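Spent the whole afternoon at the Hakano open day in Jostcombe and I have so many thoughts, so this is going to be a thread. Kitchen robots! Simulated kitchens! Free soup!

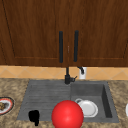 I went in mostly for the hardware and ended up parked in the simulation room for most of the visit. They practice everything in rendered kitchens first, before any of it goes near a real sink.

2/ Lieselotte Sperling runs that room and she is a fantastic explainer. She had the kitchen up on one of the monitors: wood cabinets over the sink, long dark handles, stone counter, a white dish sitting in the basin. Looks like a kitchen I could have rented in college.

3/ The job that day was dishes. Find the dish, pick it up, put it where it belongs. Sounds like nothing, right? I do it every night half asleep. Then she talked us through how many ways it goes wrong and I gained a lot of respect for my own hands.

4/ A dish lying flat on the bottom of a sink is apparently one of the mean ones. You have the walls of the basin to work around, the faucet is in your way, and you have to get under a rim that sits very low. A cup on an open counter is a vacation by comparison.

5/ They keep 159 kitchens in the library right now. Different counters, different cabinets, different sinks. Each task gets 100 tries per kitchen and then they go through the failures. Lieselotte says the failures are her favorite part of the job and I believe her, she was practically glowing.

6/ Someone in our group asked if the fake kitchens are too clean compared with real life. Good question! Her answer was that they move things around constantly, leave food on plates, put stuff where it shouldn't be. The lighting changes too. She'd like more mess, and they're working on it.

7/ Next door was the real bench, with Charito Lacson from Erkton, who supply the arms. Six of us at a time, behind a yellow line. She let us watch a full run of plates going from a sink to a rack. It's SLOW. I timed one plate at 40 seconds. I was still holding my breath the whole time.

8/ One plate got dropped, too. Plastic, so no harm done, and the whole room went "ohhh" like we were at a ball game. Charito just reset it and kept talking. She said a drop in front of visitors is good for everybody because people leave with a fair idea of where things stand.

9/ My favorite bit: a kid near the front asked if the robot could do pots with burnt rice on them. Charito said no, and then said she can't either. Huge laugh.

10/ Things I want to know more about and didn't get to ask: how they decide a kitchen is "done," what happens with glasses, and whether anybody has tried cutlery. I have a feeling forks are a nightmare.

11/ Practical stuff if you want to go. They're doing another one in March. Sign up for the Schmieder building entrance, the main one had a long line. Get there before 2 pm if you want the bench demo, the slots go fast. The simulation room you can just wander into.

12/ Soup was lentil. Very good. I washed my own bowl afterward and thought about it way too hard.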